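Keeping Floors Dry: Entrance Matting and Slips in Shared Houses
Nia Rowlands, Building Studies project report

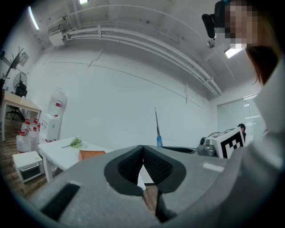 Introduction

Most student houses near campus have timber floors in the hall and no proper mat at the front door. In April I looked at whether a better mat would cut down the water carried inside on wet mornings. The work took place in a rental house on Rillgate, where 5 tenants share one entry.

Method

I compared two mats. The first was the Testa, a thin coir mat already in the house. The second was the Kiltell, a ribbed rubber-backed mat that I bought second-hand. Each was used for four rainy mornings. After the morning rush I wiped the first stretch of hall with a dry paper towel and weighed the towel before and after on kitchen scales. Tenants were asked to walk in as they normally would.

Results

With the Testa mat the towels picked up 809 grams of water in total. With the Kiltell mat the total was just over 300 grams. The worst morning for both mats was the one with the heaviest rain, and most of the water was within a few steps of the door. Two tenants said the rubber-backed mat also stayed put, while the coir one slid when they wiped their feet.

Discussion

The longer mat did better, but I can't say how much of that was the ribbed surface and how much was the length — people took an extra step on it. Rainfall was not the same across the two sets either. I had planned to use rain figures from the Orimar weather station, but it was offline for part of the month.

A fairer test would cut both mats to the same size and swap them every second day. It should also record umbrellas, which were left dripping in the hall more than once and probably added to the totals.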